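4.2 Wrist View and the Clutter Problem

The policy receives two image streams, one from a fixed overhead camera and one from the camera mounted at the wrist. In the Serkley baseline the two streams are encoded separately and concatenated before the action head. We keep that layout and change only what happens to the wrist stream before encoding. The reasons for leaving the overhead stream alone are given in Section 3.

Small cylinders are the hardest class in our object set. They roll when touched off center, their caps and bodies differ in color, and a label seen from one side may share nothing with the same label seen from the other. When two of them lie close together on a plate, the grasp proposal of the baseline often lands between them. Moussa and Limsakul reported the same failure for markers and glue sticks, and attributed it to averaging over two valid targets. Our logs agree with that reading. In the failed approaches the gripper descends along the line joining the two object centers and closes on the gap.

We therefore add a target mask to the wrist stream. The mask is a single channel, computed once when the arm reaches the hover pose and then tracked forward at each control step. It selects one object and leaves the rest of the view in place. An earlier version blanked everything outside the mask. That version picked the correct object more often but struck the plate rim on descent, and we dropped it.

Motion blur is a second source of error. The arm does not stop at the hover pose, so the mask has to be computed from whatever the wrist camera delivers at that moment. We did not filter blurred images out of the training set. The set contains 400 demonstrations recorded by two operators, and in each of them the fingers stay open until the final approach. Both fingers remain in view throughout, which gives the encoder a fixed reference for scale and heading.
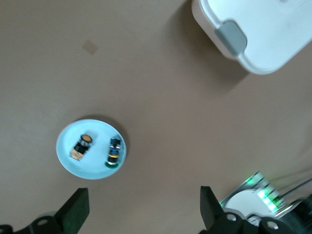

Figure 3. Wrist camera input with two small cylindrical objects on a plate. The gripper is open and both objects show some blur. The white container at upper right is not a target.

4.3 Training Details

The mask tracker and the policy are trained separately. The tracker is trained first, on wrist images only, and its weights are frozen before policy training starts. Joint training was tried and gave unstable masks in the first few epochs, after which the policy learned to ignore the mask channel.

The policy is trained for 700 epochs with a batch size of 98, the largest that fit in memory with both encoders loaded. The learning rate is held constant for the first half of training and then decayed linearly to zero. Color jitter is applied to both streams. Random cropping is applied to the overhead stream only. Cropping the wrist stream shifts the position of the fingers, and in pilot runs this hurt grasp alignment more than it helped generalization.

Each action is a chunk of 12 relative poses plus a gripper command. At test time the chunk is executed in full before the next one is requested, except during the final approach, where a new chunk is requested at every step. The switch is triggered by the height of the wrist above the table. We set the threshold by hand and did not tune it further.

The same checkpoint is used for all results in Section 5. No retraining was done between the Flelthorpe object set and the held-out objects.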